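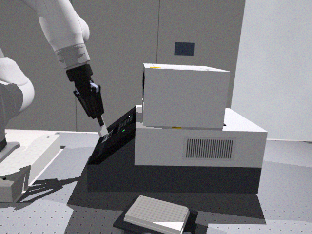 *A plate handoff at the black instrument, in the Stirine simulator.*

I've had the Stirine trial since July, and I keep meaning to write it up properly. It's the planning package Celtirden sells to small labs thinking about an arm — you lay out your bench on screen and try your moves before spending real money.

Setup took me two evenings, mostly because I kept fussing over where the plates should go (I'm like that with kitchen cabinets too). The renders are lovely, shadows and all! The teaching menu is clumsier, and I lost a whole layout by closing the wrong tab.

The license is $244 for 3 months, and that seems fair to me. I'd still like a better manual — mine is 22 pages and skips gripper settings completely. Prerano is next on my list.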